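Nosby Wipe-Clean Table Covering, Small Check

Sold by the yard from the roll, or cut and hemmed to size.

The Nosby small check is a coated cotton table covering for kitchens, breakfast rooms, craft tables and anywhere else that gets wiped down several times a day. The cloth is woven first and coated after, so it drapes over a table edge better than a plain vinyl sheet does. It has a matte face and won't glare under a ceiling light.

The roll is 53 inches wide. That covers most kitchen tables with a drop on both long sides. If your table is wider than 42 inches, look at the Clekell range, which comes on a wider roll.

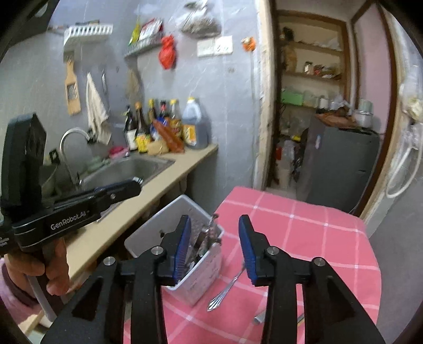
Pink and white check, with a white utensil holder.

Colors: pink, mid blue, leaf green, gray. All four are checked with white. Pink and gray are kept in stock all year. Blue and green are ordered in from the Mahrous mill and can take up to three weeks, longer in August when the mill closes for maintenance. Dye lots vary a little between deliveries, so if you need two pieces to match, put them on the same order.

Cutting and hemming

Cut lengths are sold in half-yard steps. We add an inch to every cut and don't charge for it. Raw edges will not fray in normal use, but they can curl in the first few days. Lay the cloth face down on a flat floor overnight before you put it on the table, or order it hemmed. Hemming is a single turned edge in matching thread. Allow five working days.

For round and oval tables, send us a paper pattern of the top and tell us the drop you want. Please write the word TOP on the side of the pattern that faces up. Cut and hemmed pieces can't be returned unless there is a fault in the cloth.
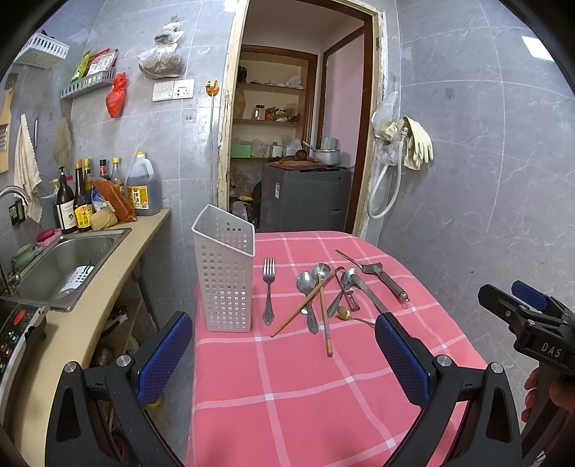 Fold lines from shipping come out on their own in a warm room. A hair dryer on low, held a foot away from the back of the cloth, speeds this up. Do not iron the coated side. Orders over six yards are shipped on a tube and arrive without folds.

Care

Wipe with warm water and a drop of dish soap. Rinse the cloth you are wiping with and go over it again, or the soap will leave a dull film. Tomato sauce, turmeric and ballpoint ink will stain if left, so get to them early. Don't use bleach, scouring powder or anything with acetone in it. Hot pans need a trivet. The coating softens under direct heat and will mark.

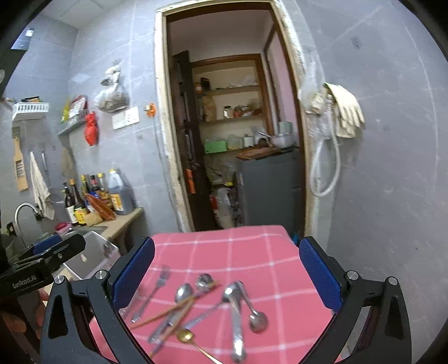
Clumex Home Catalog, Issue 32, p. 14

Underlay

On a varnished or painted table we recommend a felt underlay. It stops the cloth from sliding, takes some of the noise out of plates and cutlery, and keeps the back of the coating from sticking to the finish in hot weather. The underlay is sold in the same width and can be trimmed with kitchen scissors.

Specifications

Base: 100% cotton, plain weave
Coating: acrylic, matte
Roll width: 53 in.
Minimum cut: 1 yard
Full roll: price on request
Item no.: 725 (unhemmed), 725-H (hemmed)

Samples are free, up to four per household. They are cut from the current roll and are large enough to show several checks.

Related items
Clekell Extra-Wide Table Covering, Plain
Nosby Felt Underlay, by the yard
Nosby Bias Binding, Coated, White
Mahrous Cotton Napkins, Set of 6
Tablecloth Clips, Pack of 4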